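Thread on keeping an older pickup on the road after the maker moves on to the next body style. Mine is a Mesano, last of the old shape, bought used in December.

First thing I did was write down every part I might need in the next few years. Door seals, window switches, tail lights. Trim goes first when a model is dropped. Filters and brakes will be around for a long time.

Yvette Friesen at the parts counter in Kunthorpe looked up the tailgate latch for me. $845 from the dealer, $300 from Rallis. Same bolt pattern. I bought the Rallis one.

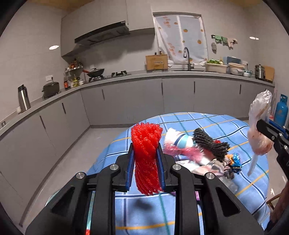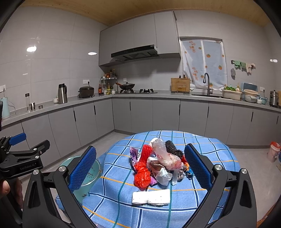

The latch took an evening to fit. Two of the old bolts were rusted in and I had to drill them out. Soak yours the night before.

Next was the front end. Ball joints, tie rods, new shocks and an alignment came to $2668 at the Pliratton shop. That hurt, but it no longer wanders on the highway.

Markos Michailidis asked if I'd rather have the new model. I drove one. Nice seats, quiet cab, and the bed is shorter than mine - I haul lumber, so no.

Still to do: the driver's window switch and a $100 tail light. Will post the switch part number when I have it.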